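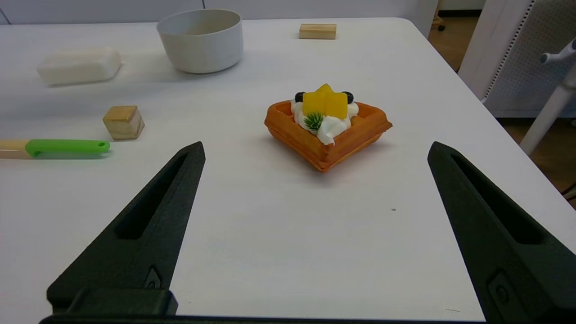 *481 words · 3 min read*

Friday, and late, and I should be in bed, but I want to get the waffle down before I forget how it all went.

It's such a cheerful little thing. Whipped cream heaped up in the middle, two cubes of mango sitting on top as yellow as anything, a blueberry either side and a bit of green tucked into the front of the cream like a sprig off a Christmas tree. I keep wanting to call it rosemary, but it could just as easily be pine, and I'm not going to fret over it at this hour. I do love it with the corner turned towards you, like a diamond. Square on, a waffle always makes me think of a bathroom tile.

It sent me straight back to Hallari, of course, and the summer I worked the breakfast counter there. January, stinking hot, the iron going from six in the morning, and Aksel Østergaard in his long apron telling me I was being mean with the cream. He had very firm views on cream. It had to go on in one swirl, and if you stopped halfway to push your hair back you had to scrape it off and start over (I ate a great many scrapings that summer and regret none of them). Fruit went on last, and always something sharp next to something sweet. He would have allowed the mango, I think. Blueberries he called "the sensible ones" and put on nearly everything.

I dug out the old order book after tea to see if I'd remembered the numbers properly, and I had – 302 waffles over the long weekend, in my own terrible handwriting, with a butter thumbprint right across the total. Mum didn't believe me at the time and I rang her tonight just to read it out to her. We were on the phone until ten past nine. She wanted to know if I still had the recipe and I said yes, somewhere, and then spent the better part of an hour going through the Skorkenwood tin, which has everything in it except recipes. Three keys, the dog's first tag (dear old Brumby), a warranty for a kettle we don't own anymore.

Found it in the end, folded inside the cookbook, where a sensible person would have looked first. Buttermilk, two eggs with the whites beaten on their own, melted butter, a good spoon of brown sugar for the colour. Rest the batter while the iron heats. Aksel's note at the bottom says "do not peek", underlined twice.

So I've more or less promised everyone waffles on the weekend. There's half a punnet of blueberries in the fridge that wants using, and mangoes were on special at Hunt Street when I went past, though they felt a bit hard to me. I'll leave a couple on the windowsill and see. Need cream as well, the proper thickened one, and buttermilk if they have it, otherwise milk with a squeeze of lemon. Must ask Mum to bring back my good whisk.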